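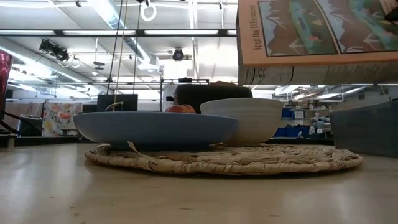

Straw placemats last for years if you clean them a little and often, and most of the damage I see comes from one good soaking in the sink. Braided straw drinks up water, swells, and dries out of shape. The plaits near the rim take the worst of it, as they get handled every time the mat is moved. On the round tan one under the blue and white bowls, a few straw ends have come up near the left front edge. That much is an easy repair. The steps below cover cleaning, loose ends, and flattening, in that order.

What you need

A soft brush (a clean, dry pastry brush is fine)
Two cotton cloths, one damp and one dry
Mild dish soap
Small sharp scissors
Clear-drying craft glue. I use Fendex, but any flexible one will do
A toothpick
A clothespin or two
A dish towel and a few heavy books

Cleaning

Take everything off the mat, carry it to the sink or outdoors, and turn it upside down. Tap the back with your open hand. Crumbs sit down between the coils and a wipe only pushes them deeper. Turn it face up and brush along the braid, starting at the center and following the coil out to the rim.

Put one drop of soap in a bowl of cool water. Dip the cloth and wring it until it stops dripping. Wipe in the same direction you brushed. Go over the mat again with plain water on the cloth, wrung out just as hard, then pat with the dry one. Stand the mat on its edge for 20 minutes so both sides get air. Keep it off the radiator and out of strong sun. Light straw turns brittle and yellow fast.

For a grease spot, cover it with cornstarch, leave it overnight, and brush it off in the morning. Berry and beet stains will fade some but I have never gotten one out completely.

Loose ends

Wait until the mat is fully dry. Look at each end before you cut anything. A short end sticking up from the rim can usually be tucked. Lift the strand next to it with the toothpick, slide the end under, and put a dot of glue where it goes in. Wipe off any extra right away. Clip it with a clothespin for 3 hours.

If the end is too short to tuck, trim it flush with the scissors held flat against the braid. Do not pull on it. If the stitching thread between two coils has broken, glue won't hold for long and you'll want a needle and matching cotton thread. Catch the edge of each coil, with small stitches, and knot off on the back.

Flattening

Mist the back lightly, two or three sprays for the whole mat. Lay it face down on a dish towel, fold the rest of the towel over it, and stack the books on top so the weight reaches the rim. Large hardcovers work best. Leave it overnight. A mat that has been stored rolled may need a second night.

Day to day

Make sure the bottoms of your bowls are dry before you set them down. A ring of water under a bowl is how mildew starts. If fruit stays out on the table, lift the bowl every few days and check underneath. Store spare mats flat, with paper between them.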